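件名: Re: [読書会ML] 「魂の重さ」の章、次回どうします?

みなさん、こんばんは。Plukanoです(本名より先にこのハンドル名で覚えられてしまったので、もうこれで通します)。

返信が遅くなってすみません。2月に入ってから仕事がばたばたで、課題の章を読み終えたのがゆうべの午前1時でした。眠い頭で読む形而上学、なかなか効きますね…

Brillikさんのメール:
> 前回の続きですが、私はどうしても「死後も何かが残る」という
> 前提のところで引っかかります。著者は215ページで「記憶は
> 持ち主を離れても消えない」と書いていますが、それは比喩なのか、
> 本気で言っているのか。本気だとしたら、誰の記憶が、どこに
> 残るのでしょう。
> それと、次回は一章まるごとやるには長いので、半分に分けませんか。

ここ、私もまったく同じところに付箋を貼ってました! で、三回読み直したんですが、私は「本気で書いている」派です。というのも、次の章の頭で著者が祖母の家の話をするじゃないですか。祖母が亡くなって13年たっても、台所に立つと手が勝手に塩の壺のほうへ伸びる、というくだり。あれは「祖母の記憶が自分の手の中に引っ越してきた」という話として読むと、すっと通る気がするんです。魂という言葉を使うから大げさに聞こえるだけで、習慣とか仕草とか、そういうものが人から人へ移っていくことを言ってるんじゃないかな、と。

ただ、そう読むとBrillikさんの「誰の」という疑問はよけいにややこしくなるんですよね。手が覚えている時点で、それはもう祖母のものなのか、自分のものなのか。仏教の無我の話に寄せればきれいに片づきそうですが、著者はそっちへ行くのをわざと避けているようにも見えます。このへん、お寺育ちのBegumさんの意見が聞きたいです。前に「無我は『何もない』という意味とは違う」と言っていたのがずっと頭に残っていて、あれをもう一回、ゆっくりお願いできませんか。
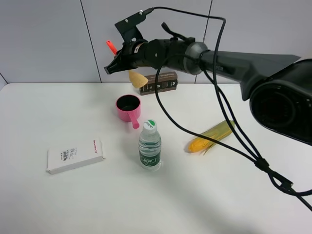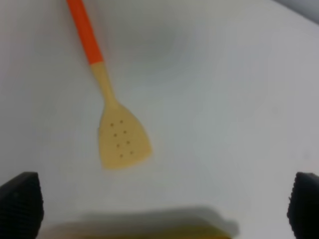 机の上で。1枚目は黄色いスポンジのようなもの、2枚目はオレンジの柄のフライ返し。

話を戻しまして、次回の進め方ですが、半分に分ける案に賛成です。前半は祖母の家の話が終わるところまで、後半は「約束」の節から、でどうでしょう。約束の節は短いわりに中身が濃いので、そこだけで一回使ってもいいくらいだと思ってます。死んだ人との約束を守るとき、いったい誰に対して守っているのか、という問いは、私の中ではまだぜんぜん決着がついてません。父に「庭の柿は切るな」と言われて、いまだに切れずにいる身としては他人事じゃないんです(毎年、実の始末がたいへん!)。

あと事務的なことをいくつか。

・会場はいつもの喫茶Koselerの二階です。夜7時から。
・会場代はひとり400円、飲み物は別です。
・前回の発表メモのコピーを50円で立て替えています。もらっていない方は当日どうぞ。
・文庫版だとページ番号がずれるそうなので、引用するときは章と節も書いてもらえると助かります。私のは単行本です。

それから、初参加の方が「全部読めていなくても行っていいですか」と心配されていましたが、もちろん大丈夫です。私なんて初回は序文しか読まずに行って、二時間しゃべり倒して帰りました。いま思うとひどい。

日程の都合が悪い方は、このメールに返信で教えてください。分け方についても、別の切れ目がいいという方がいたらぜひ。

ではでは。

Plukano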